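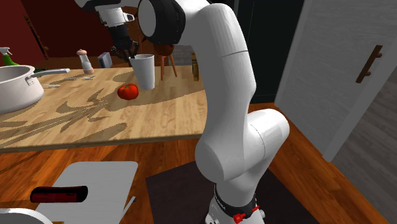

3.2 Participants and setting

The study was carried out in Stadovcombe, a market town with two secondary schools, during the spring term. We sent a short form to all families with a child in the final year at Corrigan, the larger of the two schools, and received 103 usable replies. The form asked how the child traveled to school, how long the trip took, and whether breakfast was eaten before leaving home.

Trips were grouped by length. A trip of 30 minutes or more was treated as long. Students who walked part of the way and took a bus for the rest were counted as bus riders, following the earlier work in Lostska. Replies that gave no travel time were left out of the main tables but kept for the breakfast question.

Figure 2. Computer rendering of a white arm with black gripper fingers open at the rim of a white cup standing on a table.

3.3 Breakfast and travel time

Students with long trips were more likely to skip breakfast on school days. The gap was smaller among those who rode the Devis bus line, where many families said the child ate on the way. We did not ask what was eaten, and some parents may have counted a drink as a meal. Weekend habits differed little between the groups, so the pattern seems tied to the school morning and the time of leaving home.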